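Jul 6, 2022
By Kayode Jibrin
38 shares
2 comments

Shoreline Survey Crew Wanted: Bring Boots You Don't Love

Henside is looking for 11 people to walk the banks of the Almont River this fall and write down how much oil is still on them. If you have ever wanted to be paid to poke at gravel with a stick, your ship has come in. It may also have leaked.

Some background for those from out of town. The old Fovetti fuel dock sat above Edwards Landing for longer than most of us have been alive, and when the tanks were finally pulled out, a good deal of what had been in them stayed behind. The heavy cleanup was finished last year. The survey is the part that comes after the press conference, when someone has to go and look.

The job

You will work in pairs on a marked stretch of bank. Every fifty paces or so you stop, dig a small hole, look in it, smell it if you must, and fill out a form. The form is two pages long. I wrote it, and I have heard all the remarks about question 8. You will also bag sediment samples, label them in handwriting another human can read, and carry them back to the truck, which will be parked farther away than you remember.

Shifts run with the low water, so some start before sunrise. The season ends in November, or at the first hard freeze, whichever is ruder.

What we need from you

You should be 18 or older and able to walk several miles on loose rock while carrying a full pack. You need a driver's license or a very patient friend. A science degree is welcome but will not get you out of digging. Last season's best sampler was a retired piano tuner, and our worst had published on the subject. (He knows. We're still on good terms.) 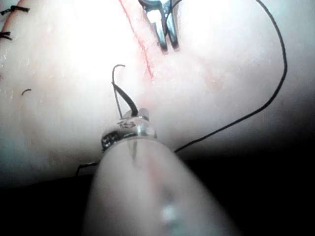

Training takes two days and is paid at the same rate as field work. The first day covers safety, which means solvents, ticks, slippery rocks and the one landowner who has asked us not to use his gate. On the second day we go out to Edwards Landing and practice telling weathered oil from plain black mud. Most people are sure they can do this already. Most people are wrong until lunch.

We supply gloves, coveralls, sample bags, a hand auger and a life vest. You supply boots, lunch and your own opinion of the weather, preferably kept in the boots.

How to apply

Send one page about yourself to the Henside field office, attention Kayode Jibrin. Tell us which days you can't work and whether you get along with dogs, as there is usually one on the Almont stretch. Please don't send a cover letter about your lifelong passion for hydrocarbons. We got 8 of those last time.

Returning crew members can skip the page and just call me.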